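2 min read

Quick one, lunch is nearly over.

So I quit driving to work in June. Gas, parking, the whole thing. Parking at the Kendico lot went up to 86 a month and I just — no. Walking now. 11 blocks each way, past the old Maurya bakery and up the hill.

First week was awful. Wrong shoes. Blisters on both heels, and I'd packed way too much stuff in my bag. Second week better. By the third I was leaving early on purpose, wich is not like me at all.

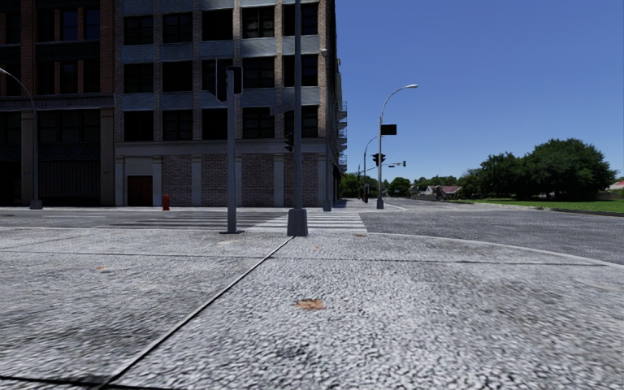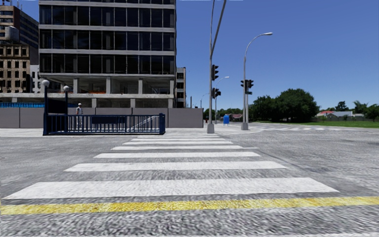
Sidewalk, then crosswalk.

Things I've learned. Two pairs of socks, one in the desk. Eat before, not after. Podcasts are too slow for walking, music is better. Rain is fine, wind is not.

Money so far: haven't done the math properly but the parking alone has paid for new sneakers. Sleeping better too, maybe a coincidence.

Next up is the long way home through Sustberg on a weekend, if my knee behaves. Will report back. Gotta run, meeting at 1.

Get new posts by email — enter your address to subscribe. Unsubscribe any time.

Contact | © All rights reserved | Back to top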